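Home | Visits | Reports | Archive | Contact

Open day at Vorwood
21 Oct 2025
By Ott Rozīte

Vorwood opened its packing hall in Fusau to visitors for one afternoon, and I went along with Aigars Urbonaitė, who buys bathroom supplies for the Stellitz guest houses. The tour was free, but you had to sign up back in August. There were 18 of us in the group.

We started in the storeroom. The shelves hold 900 different items, mostly things for the sink and shower: combs, soap dishes, cotton pads, toothbrushes. Žukauskas delivers the cartons in the morning, and anything with a crushed corner is set aside and opened by hand. The aisles are narrow and we had to go through in single file, so the people at the back missed most of the talk.

From there we went to the long room where the mixed bathroom sets are put together. The tables have light wood tops and black metal frames. Aigars wanted to know about toothbrushes, as guests forget them more than anything else. He likes a set where every head is a different color, so that a family sharing one sink can tell them apart.
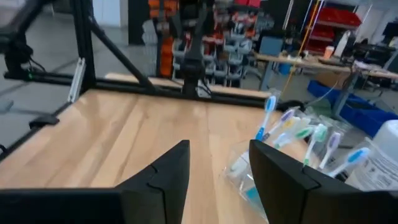 Toothbrushes, clear plastic and a white bottle on one of the wooden tables.

The mint green and lavender ones were my favorites. Aigars preferred the strong blue, which he said is easier to spot on a shelf. We asked whether a buyer can pick the colors, and the answer was yes, on orders of 67 sets or more. Smaller orders get whatever mix is in stock.

The last stop was the returns desk, where we spent longer than planned. Pump bottles are the main trouble, as the tops get knocked in the van.

Coffee was served in the front office afterward. The parking lot has room for only 3 visitor cars, so come by bus if you can. The stop is across the road from the gate. Aigars took a price list home and will order a small batch for the spring.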